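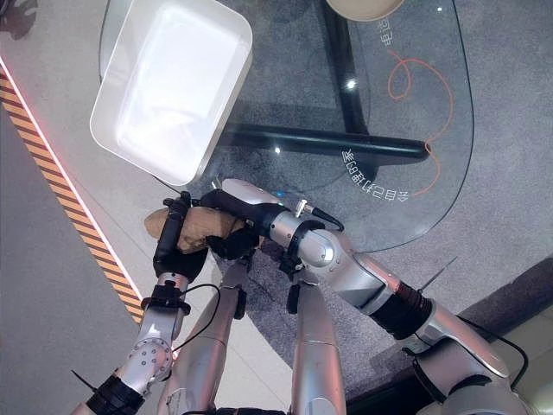 Baptiste Caron wrote on 23/02/2021:

> Has anyone on the list tried sending parcels from Sallton since the
> counter moved? I had one go missing between there and Stuststead
> and was told to wait 34 days before I could claim.

Yes, twice. Both arrived, but slowly. The Sallton counter no longer sorts anything itself. It all goes to the Powell depot first and then comes back out, even if the address is two streets away.

On your claim: the 34 days run from the date on the receipt, so check that before you ring. Mine had been stamped the day after I handed it over. You want form 161, the green one. They will offer you the short form, but that only covers stamps and the basic fee. If the contents were worth over 300 pounds you also need proof of what you paid — a bank statement was fine for me.

The village shop at Wakatow takes parcels too. Collection is at four, and it goes straight to Stuststead without the Powell detour. Parking is poor in August but all right the rest of the year. They don't take anything longer than a metre, and they want the postcode on both sides.

I still have the old leaflet with the depot's direct number, if you want it. The main line kept me waiting and then cut me off.

Did yours have a return address on it? Powell keeps unclaimed items on a shelf by sender's name, and they did find one of mine that way last August.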